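Prevano opens equipment planning service for small robot cells

PORKLOW, 2nd October - Prevano today opened a planning service for plants and training centers that are getting ready to buy their first robot arm. The service covers the arm, the gripper, the wrist camera, fixtures, spare parts and the staff hours needed to set it all up.

Many first budgets list the arm and leave the rest for later. Prevano asks customers to start with the task and price the cell from there. For electrical test work, that means deciding early which plugs, switches and knobs the gripper has to handle, how wide the fingers must open, and how much bench space the job takes.
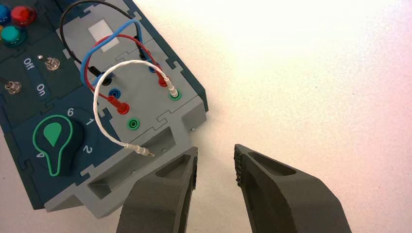
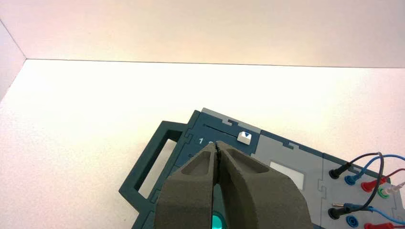

Two-finger gripper at a task board with banana-plug sockets and patch cables.

Each customer receives a written plan with a parts list, a spending schedule and a list of items that can wait until a second year. The fixed price is $3557 per site. Plans are delivered within 6 weeks of the first visit.

Prevano recommends that buyers set aside $500 a year for gripper fingers and $700 for replacement cables, plugs and other bench parts. Both are treated as running costs, separate from the purchase itself. Service contracts and software licenses are listed on their own page of the plan so they can be compared between suppliers.

Rostident, a maker of small electrical assemblies, used the service during a trial that began in May. The company had planned to buy two arms. Its final plan calls for one arm, a second set of fingers and a spare wrist camera, with the other arm put off until the next budget year.

The planning service does not include the sale of equipment, and Prevano takes no commission from suppliers. Customers may send the finished plan to any dealer for a quote.

Site visits can be booked now through the Prevano office on Joseph Street in Porklow. Customers should have a floor plan and a short description of the task ready before the visit.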